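3 min read

Housekeeping & Linen, wk 3 – stock control (notes from C. Quartey's session)

Par level = how much linen you need in total to run the place. One set on the bed, one in the wash, one on the shelf. So 3 par minimum. Small guesthouses try to get by on 2, then one late delivery and you're stuck.

Worked example – Droltden Lodge, 52 beds. 52 x 3 = 156 fitted sheets. Count pillowcases seperately, two per bed.

Losses: rips, stains that wont lift, stuff that walks off. Write it down when you pull it, not at month end. Discards get cut up for rags, stamp them first or they go back on the cart (happened at Staka all through January).

Sorting – at the bedside, not in the laundry room. Stained pieces in their own bag. Guest clothing left in the bed: bag, room number, front desk. Never down the chute.

Counts – same time of day, before the truck, 2 people. Fuseini Sowah has the blank count sheets, ask him.

Reading for next time: the Skusville handout, first half only. Bring a calculater.
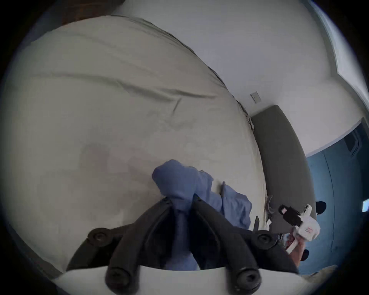 Also bring your own par figures, any property you like, we'll compare in pairs.

Questions: C. Quartey, Room 156 | © Course author | Back to top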